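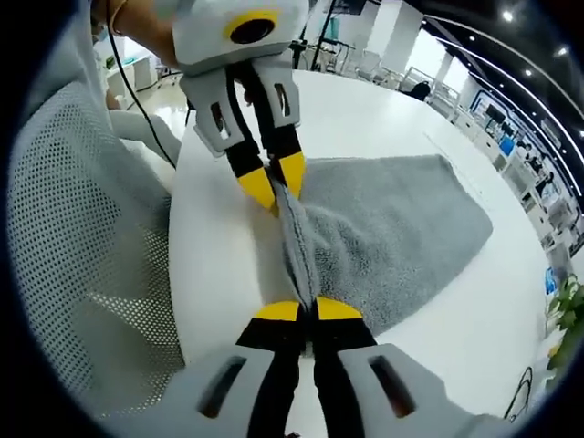

Talking tides with Valter Moen

I'd been trying to pin Valter Moen down since February, and in the end it was the weather that did it for me. Too much swell to take the boat out, so he had a free morning and I had a flask of coffee, and we sat in the site office above the slipway at Drisley and talked until well past lunch. I'd planned on an hour!

Valter looks after the marine side of the Drisley tidal project, the one that Gameo wants to put on the seabed in the narrows. If you live anywhere near here you'll have seen the posters, and if you drink in the harbour pub you'll have heard the arguments. Three turbines, one cable, and a lot of people with an opinion. I have a few of my own, and I'd better say now that I came to this fairly keen on tidal power and fairly grumpy about how the whole thing had been announced.

So that's where I started. Why did most of us find out from a notice tied to a lamp post?

He winced. "I wasn't here for the lamp post," he said, "but I've had it quoted at me so often I feel like I tied it up myself. It was legal, it was in the right place, and it was a terrible way to tell people. If you set creels in the narrows you should have had a phone call. Several of them should have had a cup of tea as well."

He grew up on a farm a long way from any tide, which surprised me. He came to boats through a summer job on a survey vessel, got seasick for most of it and went back the next year anyway. After that there were some years laying cable, then mooring work for salmon cages, and then this. He talks about water the way my dad talks about football, with his hands going all the time, and at one point he used my flask, two biros and his own hat to show me how the ebb comes round the point. (The hat was the point. I was quite proud of having followed it.)

I asked him to explain the turbine as if I were ten, and he was patient about it.

"It's a windmill that sits in the sea," he said. "The blades are short and fat because water is so much heavier than air, you don't need the length. It turns slowly. It works on the flood, it stops at slack water, and then it works on the ebb. The part I like is that I can tell you when it'll be working on your birthday in ten years' time. Nobody with a wind farm can do that."

The machine they've picked is called the Uvovel, and the name made me laugh, and he said everybody laughs and then nobody can spell it. It stands on a frame weighed down with ballast, so there's no drilling into the rock. Gameo reckons three of them would cover the needs of 849 households over a year. I pushed him on that number, because I've read enough leaflets in my life to be suspicious of them.

"You're right to push," he said. "It's an average across the year, and it's worked out on what an ordinary house uses now. If everyone on the hill gets a heat pump and an electric car, it's fewer houses. I'd be happier if we just gave the output and let people do their own sums, but nobody prints that on a poster."

What about slack water, then? Do the lights go out four times a day?

"No, no. It all goes into the grid. Your kettle doesn't know. But it's a fair question and I get it every time, and I've stopped sighing about it."

The cable

The turbines get all the attention, but when you speak to the people who fish the narrows it's the cable they want to talk about. It would run 1,737 metres from the middle turbine to the shingle below the old ice house, and it crosses ground that's good for lobster and for brown crab. Aatos Juntunen has worked creels there since he left school, and he told me before I went to see Valter that I was to ask about the rocky bit. Those were his words, "ask him about the rocky bit", and then he went back to mending a hauler and wouldn't say any more.

So I asked about the rocky bit.

Valter laughed out loud. "Aatos sent you! Yes. All right. So on sand or gravel you can bury a cable, and once it's buried you can mostly forget it. There's a stretch in the middle where it's bare rock and boulders, and there we can't. We have to lay it on top and protect it. The first plan was to do that with concrete mattresses."

I said I'd seen the drawings and they looked like enormous bars of chocolate.

"They do, and they're good at their job. But Aatos stood up at the second meeting and said that if a creel rope gets under the corner of one of those, with the tide running, you've lost the creel and maybe you've got a problem with the boat as well. And he was right. I've laid those mattresses myself and I'd never once looked at them from the side of someone hauling a rope over the top."

What they've got now is a bend in the route. It goes further north, follows a gully that the survey boat picked up, and comes back in lower down. It's longer than the first one and it costs more, and Valter was open about the fact that he had a difficult week persuading the office to pay for it. There will still be some mattresses, but they've been promised with sloping edges, and the positions will be handed out to every boat so they can be put on the plotter.

I rang Aatos afterwards to see what he made of that. "It's better," he said. There was a long gap. "I'd still sooner they weren't there. But he came out with me for a day, and he was sick over the side twice and he didn't go home. So I'll listen to him."

I read this back to Valter later over the phone and he asked me to put down that it was only once. I've got no way of settling it.

Losing the ground

The harder subject is the closed area. While the turbines are being put in, boats will have to keep out of most of the narrows, and after that there'll be a smaller patch around the machines where you can't set gear at all. The installation window is five weeks, and that's if the weather behaves, which round here is a big if. The work can only be done on neap tides when the current is weakest, so a few lost days can mean waiting for the next set.

I asked who pays for those weeks, and Valter put his cup down before he answered.

"Gameo pays. There's an agreement, it goes boat by boat, and it's based on landings. The trouble is that the landings records aren't perfect, especially for the smallest boats. A man who sells a few crabs off the slip in August has a real loss and not a lot of paper. We've said we'll look at diaries, fuel receipts, whatever people have. I can't promise that everyone will be happy with their figure. I can promise that I'll sit down with each of them."

And the crabs themselves? I'd heard all sorts, from "they'll be chopped up" to "they'll be drawn to the cable and never leave it". He told me the blades sit well up off the bottom and a crab would have to be a very good swimmer to meet one. The cable he was more careful about. There's research going on into how crabs behave near the magnetic field from a power cable, he said, and he didn't want to pretend to me that it was all finished and settled. They're planning to tag crabs on both sides of the route before anything is switched on, and again after, with the tagging done from local boats at a day rate.

"If it shows something, we publish it," he said. I asked whether that was him talking or Gameo talking. He thought about it. "It's in the licence conditions, so it's both of us whether they like it or not."

Jobs, and a bit about porridge

We got on to jobs, as you do. The leaflet was vague and so I asked him straight. Building the frames will be done at the Nedelcu yard down the coast, so that's work for welders but not for many people in Drisley. What Drisley would get is the maintenance boat, with a crew of local people if they can find them, and the lease on the upper floor of the net store. It's small stuff and he didn't dress it up.

"I'd love to tell you it'll bring the school numbers back," he said. "It won't by itself. A couple of families staying would be something."

By this time the coffee had gone and he was making porridge on a camping stove on the windowsill, with far too much salt in it for my taste. He says that's how it's meant to be. I ate it to be polite and then had some more, so make of that what you like. The swell was still thumping on the outer wall and he kept getting up to look at it – not worried, just couldn't leave it alone.

I asked what would make him walk away from the project. He said if the promises about the cable edges or the boat payments were quietly dropped, he'd go, and he'd tell people why on his way out. I've written that down and dated it in my notebook, Valter, just so you know.

The amended cable route is up on the wall in the harbour office if you'd like a look, and there's a sheet next to it for comments. He reads them all, including the one about the lamp post. The next open evening is at seven in the village hall, date to be chalked on the board by the slip once they've sorted out the heating, and Aatos has already told me which chair is his.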